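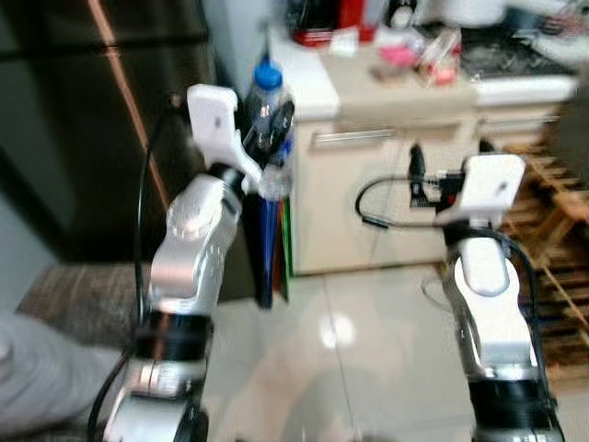 4. Cleaning the floor and the lower cabinets

Home | Kitchen | Guides | Care and Cleaning | Contact
February - by Boglárka Gál

This section explains how to clean the glossy floor tiles and the cream cabinet fronts of the Hullora kitchen. Please read all the steps one time before you begin. For the first cleaning after installation, see also section 2.

You will need:
- a tall spray or squeeze bottle with a cap that closes well
- neutral floor cleaner, without wax
- two soft cloths, one for the tiles and one for the cabinets
- a flat mop
- a dry towel

4.1 Preparing the bottle

1. Fill the bottle with lukewarm water, but leave a little space at the top.
2. Add one small spoon of cleaner. More cleaner does not clean better, it leaves gray stripes on pale tiles.
3. Close the cap firmly and turn the bottle upside down over the sink. If it drips, close it again.
4. Write on the bottle what is inside.

CAUTION: Never mix the cleaner with bleach or with vinegar. Keep the bottle away from children.

4.2 Cabinet fronts

5. Take out everything which is standing in the narrow gap beside the cabinet. Long and thin things are often put there and forgotten, and the dust collects behind them.
6. Put a little liquid on the cloth. Do not spray directly on the door, the liquid can run into the lower edge and the edge will swell.
7. Wipe from the top to the bottom, then dry with the towel at once.
8. For old grease, hold the damp cloth on the place for one minute and wipe again. Do not use a scraper.

Note: The cream color shows coffee and tomato very quickly. Mei Brannigan from our service desk recommends to wipe such spots on the same evening.

4.3 Floor tiles

9. Sweep first, also inside the gap. Sand makes fine scratches on a glossy surface.
10. Start at the far side of the room and work back to the door.
11. Put the liquid on the floor in short lines and spread it with the mop. Clean up to 2 square meters, then rinse the mop.
12. Go over the floor with clear water.
13. Dry with the towel, especially along the bottom of the cabinet.

CAUTION: Glossy tiles are very slippery when they are wet. Wear shoes with rubber soles and wait until the floor is dry.

14. Put the things back into the gap standing upright - only when they are dry also at the lower end.

If stripes stay on the tiles, repeat step 12 with fresh water. For damaged joints continue with section 5.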